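Posted in: Funding Updates | Grant Reports
December 3, 2024
By the Kelley House project lead
Print this page | E-mail this page

Hello again from Kelley House! The big news is that the boiler is in. Cirillo finished on the top floor a fortnight ago, and all 14 bedrooms now have a radiator that you can turn up or down yourself (you'd think we'd won the lottery). Your money covered the lot apart from £989 for extra pipework, and I've taken that out of our repairs pot.

Bedding has been the cheerful bit. We bought sheets and covers from Todora with the £300 you let us move across from the paint budget, and I'm so glad we asked!

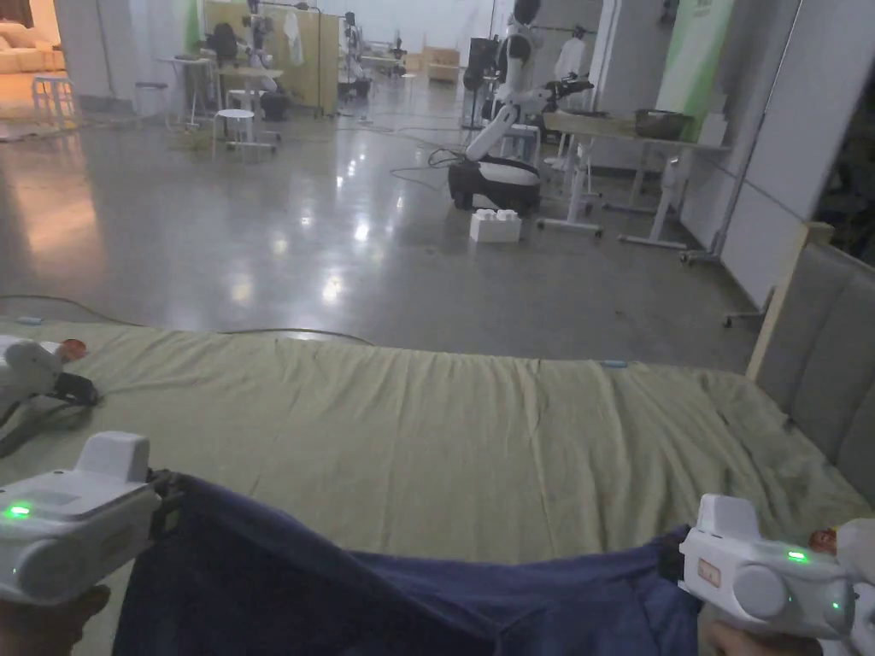

Navy cloth over one of the beds, with a sage green sheet.

Now the less cheerful bit. Two rooms at the back still have damp under the window, and Fekeck want to see the gutter before they'll give me a price. I've chased them twice. My guess is we'll be into the new year before anyone's up a ladder, so please could we carry the damp money over? I'll send the form on Friday.

Guests are staying a bit longer than last winter, and the breakfast rota is full until the end of December.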